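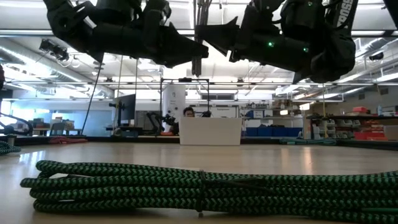 Photo: Chun-yin Yu

Moisture Movement in Edge-Glued Wooden Worktops
Final report, Materials and Building Practice
Hsiu-ying Yuen and Chun-yin Yu
Submitted February 19, 2025

1. Background

Wood takes up water vapor from the air and gives it back as the air dries. The cell walls swell and shrink as this happens, and the board changes size with them. Movement along the grain is small enough to ignore in furniture. Movement across the grain is larger, and it differs between the radial direction (from the center of the log outward) and the tangential direction (along the growth rings). A board sawn so that its wide face is tangential will move more in width than one sawn so that its wide face is radial.

An edge-glued worktop is made of many narrow strips, and the strips are rarely sorted by ring direction before gluing. The total change in width is the sum of the changes in the strips. Our question was how much an unfinished panel and an oiled panel would differ in width after the same period in a heated room, and whether the method of fixing had any effect on flatness.

2. Materials

The panels were cut from one maple worktop bought as an offcut from Gilchrist, a lumber yard in Padotholm. Using a single worktop removed differences between suppliers but also means that the results apply to one batch of wood only. We cut 14 test panels. Six were left bare, and the rest were given two coats of Omau hardwax oil on all faces, including the end grain. The oil was left to cure before any panel was measured.

All panels were stored together in the basement of the Sumer building until the start of the test. The basement is unheated and its humidity was fairly steady over the storage period.

3. Method

In December the panels were moved to a heated workshop on the second floor. Width was measured with a digital caliper between pencil marks at both ends and the middle of each panel. The same person took all the caliper readings. Flatness was checked with a steel straightedge and feeler gauges laid across the grain.

Half of each group was screwed to a steel subframe through round holes. The other half was fixed through slotted holes with washers, the slots running across the grain so that the screws could slide.
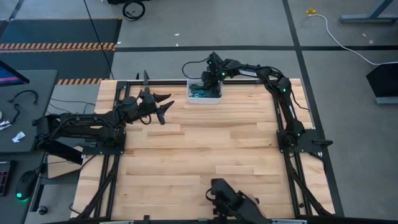
Screws were tightened by hand with a short driver. We did not own a torque driver at this stage, and clamping force therefore varied from screw to screw. A later group should control this, particularly for the slotted holes, where a screw that is too tight behaves like a fixed one.

Relative humidity was logged with a single sensor on a shelf near the panels. The logger lost its readings over one weekend when the battery failed. The gap was left blank and no values were estimated for it.

4. Results

All the bare panels lost width. The oiled panels lost width as well, more slowly at first, and by the last measurement the gap between the two groups had nearly closed. This agrees with the general view that oil delays the exchange of moisture but does not stop it.

Of the panels fixed through round holes, two showed visible cupping and one opened along a glue line near the end. None of the panels in slotted holes split. One of them cupped slightly; when it was removed, its washers had left deep marks in the wood, which suggests overtightening.

5. Sources of error

The caliper marks were drawn in soft pencil and had widened by the end of the test. The room was heated on weekdays only, so the panels went through short cycles as well as the general drying trend. Ring direction was noted for each strip but could not be separated from the other effects with so few panels.

6. Further work

The panels remain on their subframes and will be measured again when the heating is off. We would repeat the test with a torque driver, a second humidity logger and scribed marks in place of pencil. A group with oil on the top face only should be added, as many worktops are finished that way in use.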